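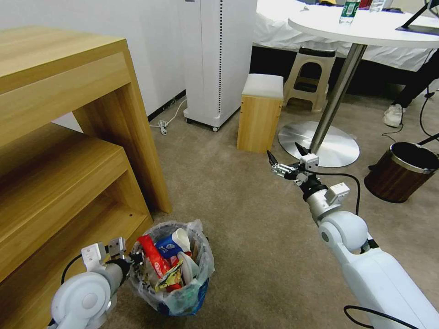
1. Why we doubted the poster

In October a poster went up by the elevators in Stincombe Hall. It said students in the building had cut their trash by half since the start of the Vutier sorting campaign. There was no source on it, just a big green arrow pointing down. Our project for the spring term was to find out whether the claim held up. We think it mostly doesn't.

The campaign office gave us its spreadsheet after we asked twice. It covers two terms. The first term shows 3,852 pounds of trash from the residence floors and the second shows a bit under half that. So far so good for the poster. But the first term includes move-in, when people throw out boxes, packing foam and the lamp that didn't survive the drive. The second term includes a long break when most of the floors were closed. Neither of these is mentioned anywhere in the campaign's own write-up.

2. What we did

Haris Perić went through the hauler's slips, which are kept separately in the Stemton office and go back further than the campaign does. Yeshi Alemayehu wrote the survey and left paper copies in the lounges. We compared only the weeks when the building was full, which threw away a lot of data and made some people in our class unhappy. We would do it the same way again.

The slips have problems too. Some are handwritten and a few have no weight at all, only a check mark. We left those out. We also can't tell from a slip whether a load came from student rooms or from the study rooms downstairs, which are open to everyone until midnight.
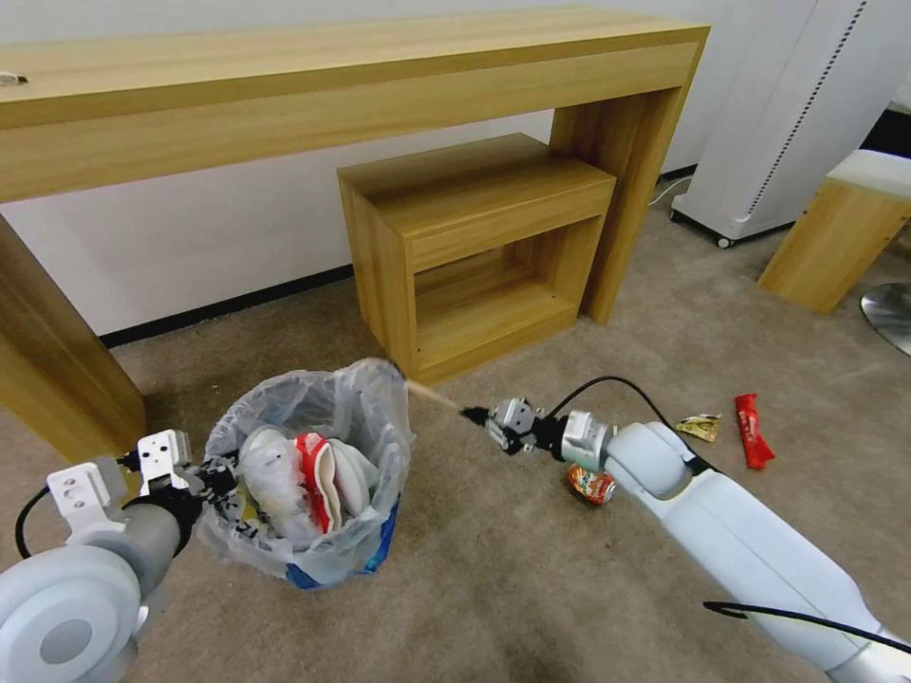 Did trash go down at all?

It went down a little in the full weeks, by an amount smaller than the normal swing from one week to the next. We would not put it on a poster.

3. The survey

Most people who answered said they sort "always" or "usually." We don't put much weight on this. People who fill in a form about sorting are likely the people who care about sorting, and the form had the campaign logo on it — our mistake, we copied the header from an older handout. When we asked which bin a greasy pizza box goes in, the answers were all over the place, including from the "always" group.

Professor Lazarević asked us whether the campaign might be changing what people throw out even if the weight stays flat. That could be true. Snack wrappers and tissues weigh next to nothing, and a single wet textbook would hide a month of good behavior. Weight is what the hauler bills for, so weight is what gets written down.

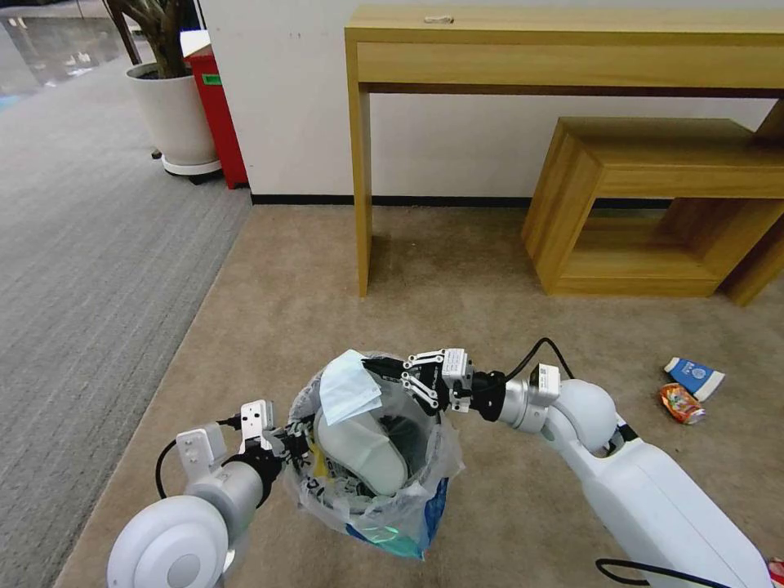 A better study would open a sample of bags and sort them by type. We asked for permission and were told it was a health matter, and by the time we had the right form the term was nearly over.

4. Cost

The campaign spent $2,000, of which $1,000 went to printing. We could not find a record of any savings on the hauling bill, which is a flat rate for the year anyway. Less trash would not have saved the building a cent under the current contract.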